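Open Day at Drestmont: Household Automation Demonstration
Speaker notes for the opening talk, main hall

Running time 40 minutes, followed by the walk to the demonstration floor. Text marked SLIDE is a cue for the operator. Passages in parentheses are for the speaker and are not to be read aloud.

SLIDE: Title

Good morning, and welcome to the Drestmont laboratory. On behalf of the institute, I would like to thank you for coming. Our guests today include families from the neighborhood, students from several high schools, and representatives of the housing and care organizations that have taken an interest in our work. The talk assumes no technical background. Members of the engineering staff will be at the stations after the talk and will be glad to go into as much detail as you wish.

(Pause while latecomers are seated. The side doors stay open until the second slide.)

Before we begin, a few practical matters. The exits are at the rear of the hall and to my left. Restrooms are in the corridor behind you. Photography is permitted everywhere on the route except in the control room. On the demonstration floor, please remain behind the yellow line at all times, including when a machine appears to be at rest. A robot that has stopped may be waiting for its next instruction. Parents are asked to keep younger children by the hand.

SLIDE: What the program does

The Rakerance program was set up to study a simple question: how much ordinary housework can a machine do in an ordinary home, using the appliances that are already there? We do not ask manufacturers to build special equipment for us. The doors, knobs, and drawers on our floor are the ones you would find in a store.

That decision has made our work slower. A factory robot is usually given parts that arrive in the same place, facing the same way. In a home, a chair has been moved, a towel has been dropped, and the light from the window is different in the afternoon. The machine has to look and then decide.

(If the audience is mainly students, ask them which household chore they would hand over first. Allow two or three answers and move on.)

SLIDE: The floor plan

You will visit four stations this morning. The first is the kitchen station, where a robot will set out and put away dishes. The second is the storage station, with shelves and closed cabinets. The third is the laundry station, which I will say more about shortly. The fourth is the Ní Bhriain room, our small lecture room, where recordings of earlier trials are shown on a loop and where coffee is served.

Groups will be led by a guide in a green vest. Each group spends 12 minutes at a station. When the bell sounds, please finish your question and follow the guide, as the next group will be waiting at the door.

(Guides have asked that the route be explained once only. Printed maps are on the table by the entrance.)

SLIDE: How a robot learns a task

Most of the machines you will see today have learned by example. A trained operator guides the robot through a task, and the robot's cameras and joint sensors record what happens. The operator then does the same task again, with something changed. The basket may be in another place. The door may be partly open. A shirt may be hanging over the rim.

For the laundry work, we have collected 3,000 of these guided runs. Of these, 1,016 deal only with the door. Visitors are often surprised by that share. A washer door has a latch that must be pulled at the correct point, a hinge that sets the path of the swing, and a seal that resists at first. A person feels all of this without thinking about it. The robot needs to be shown, many times over, what the right amount of force is and when to stop pulling.

The remaining runs cover picking up clothing, carrying it, placing it in the drum, and turning the program knob. Clothing is hard for a machine in a different way. A cup keeps its shape when you lift it. A sweater does not, and no two heaps of laundry are alike.

SLIDE: What we measure

A run is scored as complete only if every step is finished without help. If an operator has to step in, even to free a sleeve from the door, the run is marked as assisted. We think this is the fair way to report results, and we ask our partners to do the same.

In the most recent series at the laundry station, the robot attempted 664 loads on its own. Almost 72 percent were scored as complete. The most common trouble was a piece of clothing left behind in the basket, followed by a garment caught at the lower lip of the door. We have printed the full list of faults on the panel beside the station, and you are welcome to read it and to ask about any item on it.

(Do not compare these results with those of other laboratories. If asked, explain that the tasks and the scoring are different.)

SLIDE: The role of our partners

Transport of the equipment and upkeep of the demonstration floor are handled by Tasamport, whose technicians are also present today in gray jackets. They check each arm before the doors open and again at the lunch break. If a station is closed when you reach it, this is because a check is under way, and your guide will take you to the next one and bring you back later.

SLIDE: The laundry station

I would now like to spend a few minutes on the third station, since it draws the most questions.

The arm carries a gripper with two long fingers and a small camera at the wrist. The camera gives the robot a close view of whatever it is about to touch. A person bending down to load a washer takes in the door, the basket, and the controls in a glance. The wrist view gives the machine something similar, although it loses sight of anything behind the arm.

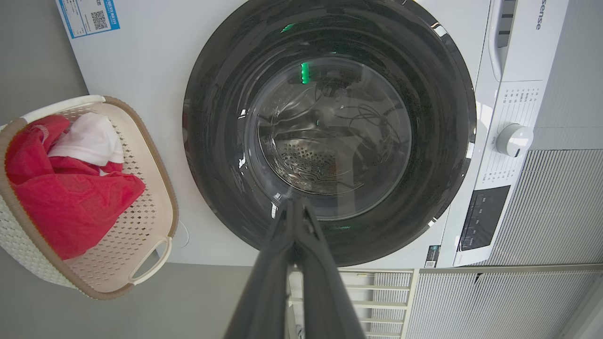
A question sent in before the open day by Okafor asked whether a family would have to replace its washer in order to use such a robot, and added that the household in question had only just finished paying for one. The answer is that replacement is exactly what the program is trying to avoid. A front-loading machine with a turning knob is well within what we study. Touch panels are more difficult for us at present, as the finger has no edge to feel for, and we have only started to collect runs on them.

With the washer on this slide, I would draw your attention to the round glass window and the thick rim around it. Shiny surfaces are a real difficulty for cameras. The rim catches the light, and the glass can show reflections along with the inside of the drum. A person sorts these out at once. The robot must learn that a bright streak is not an object it can take hold of. The white selector knob and the printed program labels are also in view on the right, and the basket with its red and white clothing is on the left.

(Leave the slide up during the following section. Use the pointer for the rim and the knob only.)

At the station, the guide will explain each stage as the robot carries it out. You may notice that the arm moves slowly near the door. Its speed is limited by design whenever the fingers are close to a surface. There is a red stop button on each side of the station, and the operator has one hand free for it at all times. Visitors should not press these buttons except in an emergency.

We have asked the operators to let faults happen in front of you. If a sock falls to the floor, the robot will be given a chance to find it. If it fails, the operator will step in, the run will be marked as assisted, and the next one will begin. Please do not pick up fallen items yourselves.

SLIDE: What comes next

In the coming year, the program will move part of its work out of this building and into a furnished apartment nearby. The rooms there are narrower, and the washer stands in a closet with very little space in front of it. We expect the scores to fall at first. The results will be published on the institute's website in January, in the same format as the panels you will see today.

We will also begin a series of evening visits for residents of assisted housing, so that people who might one day live with such a machine can tell us what they would want from it. Sign-up forms are on the table in the Ní Bhriain room. Forms are available in large print, and staff will help anyone who prefers to answer aloud.

SLIDE: Questions

I will take questions for ten minutes. Please wait for the microphone so that those at the back can hear you.

(Likely questions: cost, noise, privacy of camera recordings, effect on jobs. On cost, state that the robots are research equipment and are not for sale. On recordings, state that the cameras at the stations store views of the task area, and that any run in which a visitor can be recognized is deleted at the end of the day. On jobs, refer to the leaflet and offer a conversation afterward with the program office.)

Thank you for your attention. Groups A and B will leave by the doors on my left with their guides. Groups C and D are asked to stay seated until they are called. The last tour ends at 12:30 p.m., and the Ní Bhriain room will remain open until 1:00.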